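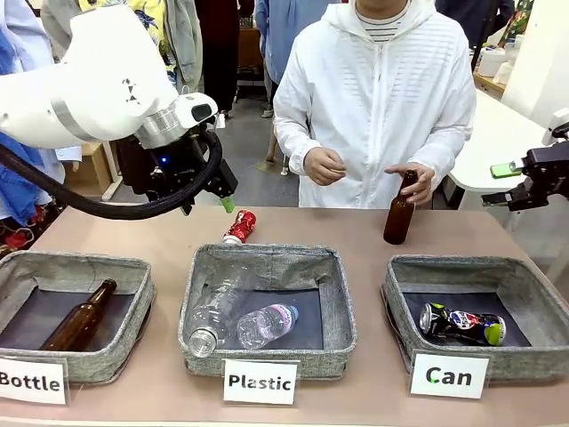

Sorting bottles and cans: your questions

Wesgate residents have asked us these things since the new collection began. The answers were last checked on January 7, 2023.

Which boxes do I need at home?

Three are enough: one for glass bottles, one for plastic and one for cans. We use grey fabric boxes with a dark lining, and a card with one word stands before each: Bottle, Plastic, Can.

Must I crush the cans?

You may, but it is your choice. Crushed cans and whole cans go in the same box.

Where does a plastic water bottle go?

It goes with the plastic. The card "Bottle" is for glass, such as brown beer bottles. We know that this word confuses people.
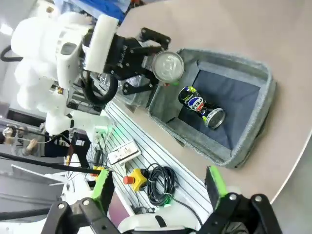
How do I clean a fabric box?

Take it outside, shake it well and wipe the lining with a damp cloth. Let it dry fully before you use it again.

When are the bags collected?

Gaseo collects from 203 homes in Wesgate every second week. Please put your bags out before 8 in the morning.

Can I bring them myself?

Yes, to the Drevham yard. There are 33 containers, and you can stay 3 hours at most in the car park.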